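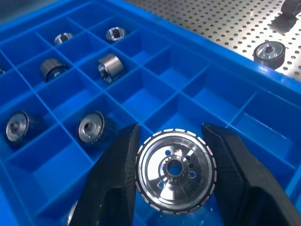

# sallen-regrasp

Hi! I keep the code, logs and notes for my regrasping experiments in this repo. The short version of the question: when a gripper picks a round metal part out of a divided tray, can a policy tell from the wrist view alone that the grip is bad, and fix it before trying to place the part? Mostly yes, with some ugly exceptions that I get into below.

## What I did

I trained 2 policies on the same data. `trilov` is the plain one: it looks at the wrist view and outputs the next motion. `gellgate` is the same network with a small extra head that scores the current grasp, and if the score drops too low the arm goes back down, lets go and picks again. I expected the gate to slow everything down for very little gain (I almost didn't bother running it!), and I was wrong about the gain part.

Each policy got 1,000 evaluation picks, with the trays refilled by hand in between.

## What came out of it

- `gellgate` drops fewer parts on the way to the target. The difference is easy to see in the logs, even before you run any of the stats scripts.
- It's slower per pick, and I haven't tried very hard to speed it up.
- Shiny faces are still a pain. Glare changes a lot as a pulley turns, and the score head sometimes reads a bright streak as a slip. You get a pointless regrasp, then another one, then I hit the stop button.
- Parts lying on their side are harder than parts standing up, for both policies.

## Running it

```
pip install -r requirements.txt
python eval.py --policy gellgate --split kuster
```

`kuster` is the held-out split. Please don't tune the gate threshold on it. I did that once by accident and had to throw out a week of results.

## Known problems

The score labels are mine, and I got stricter as I went along, so the early episodes are more forgiving than the late ones. I'd like to relabel the whole set by September. Also, the logger writes a grasp twice if you pause in the middle of a pick; `tools/dedupe.py` cleans that up.

Last big edit: 3/25/19. If something breaks, open an issue and paste the config you ran with.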